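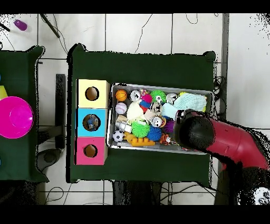 Bo-ram Joo
PhD student, robot learning at Cinden. Toys, trays, too many cables

February 3, 2019

ok thread on the sorting result, several people asked and I keep answering in half sentences. Writing fast, train in a bit

The question. If you teach an arm to pick toys out of a packed tray, does it help to reshuffle the tray between demos or can you leave it be and just record more? Reshuffling is slow and everyone hates it

Setup: metal tray of toys, three boxes with round holes – yellow, blue, pink. Pick a toy, put it through a hole. Same green tables throughout, same lights

We recorded 2,245 picks in January. Half with the tray left alone untill it ran low, half with a full reshuffle every 30 picks. Same people driving for both halves, Aranka Boros insisted on that and she was right

Then tested both policies on 212 tray layouts neither had seen

Result: reshuffled one wins and it's not close. The other one is fine on balls out in the open. Bury anything under something fluffy and it dithers – goes over, stops, goes back

Worst item by far is the light blue cloth. No fixed shape, drapes over its neighbours, grabs differently every time. Spiky balls I expected to be awful, they're lovely, the gripper can take them from nearly any angle 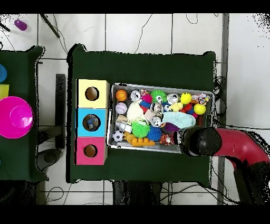 Same tray, another layout. Blue cloth lying diagonally this time.

Thing I did not expect: more data from the unshuffled half barely moved the score. We added another 2 sessions and the curve just sat there. Thaddäus Stöckli thinks it's learning where toys usually are instead of what they look like. I half agree, need to check on plain backgrounds

Caveats, plenty. One arm, one tray, one set of toys. Boxes never moved either so no idea what happens if you swap the colours round. Please dont quote this as a general law

Someone asked if reshuffling by tipping the tray is enough. Don't know. We did it by hand, a few toys swapped out each time

Write-up is with Radymyr Demchenko for comments, code goes in the Hastari repo once I've cleaned up the logging. It is not pretty in there

Also yes the magenta bowl is staying. Train's here, replies tonight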